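**June update on the kitchen table arm, for Homa Dehghan at the Henríquez small grants desk**

Hi Homa,

You asked for a page on where the money has gone and whether the thing moves yet. It moves! Not gracefully, and it still has opinions about corners, but since my last note it has gone from a pile of joints on my bench at the Nanen workshop to an arm that picks things up and puts them down where I asked (mostly).

Money first, so you can stop reading if that's all you need. I've spent $505 of this round. The biggest chunk went on the replacement shoulder motor from Flevex, after the first one started skipping under load. I tried to live with it for a week and that was a mistake, because every calibration I did that week had to be thrown out. The rest was cable, bolts, a second power supply and one bag of connectors I bought in the wrong size and can't return. I've put that last one in the spreadsheet under "other" and I'm owning up to it now.

The gripper is on its second version. Version one had hard printed fingers and it was fine with anything boxy, but round things squirted out sideways. Now the fingers have a soft pad glued on and the closing force is set in software instead of by me turning a screw and hoping. The glue is the weak point. One pad has peeled twice, both times at the tip, so I'm going to cut a little lip into the next print to hold the edge down.

Software is where most of my evenings went. I'm running the Trovidix controller you and I talked about in the spring, and once I got past the setup (the manual assumes you already know the manual) it has been pretty solid. I can now lead the arm through a move by hand, save it, and have it play the move back. I've recorded 153 of these so far. A fair number are me learning how not to do it, jerky starts and long pauses while I reach for my coffee, and I plan to throw those out before I train anything on them.

For the test tasks I went with toy kitchen stuff, as we agreed. It's cheap, it's light, and if the arm flings a banana across the shop the worst that happens is somebody throws it back. The plan is short chores: fruit into the colander, cup onto the plate, spatula out of the frying pan, and later on opening the toaster oven door.
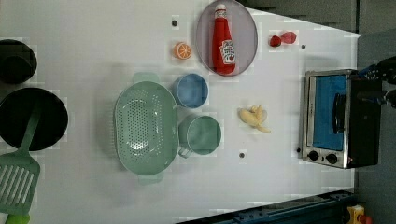 Fruit into the colander is the one I've pushed hardest. My last proper run was 14 tries with the strawberries and it got 9 of them in, which I was thrilled with until I swapped in the orange slice. That one is flat, and the fingers come down at an angle that slides right over it. I think the fix is to tilt the wrist more on the approach, so I'm re-recording those moves from scratch. The mug is going better than I expected as long as the handle faces the arm. Turn it the other way and all bets are off.

I haven't started on the oven door at all. Pulling a handle means the arm has to follow a curve while holding on, and right now the wrist joint has enough slop in it that I'd be fighting the hardware the whole time. I'd like to fix the slop first. That's a new bearing and a weekend with the arm in pieces, and I'm putting it off a little, I admit.

I'm 2 weeks behind the schedule I gave you, all of it down to the shoulder motor. I don't need more money to catch up, but I would love to move what's left of the travel line over to parts, if you're okay with that. I'm clearly not going anywhere until this wrist is sorted out.

Next up, in the order I'll probably do them:

- wrist bearing
- new finger pads with the lip
- orange slice moves, recorded again
- first try at the door

If you want to come by and see it run, evenings after 6 are best, when the laser cutter crowd has gone home and I can hear the motors. Just let me know about the travel line when you get a minute.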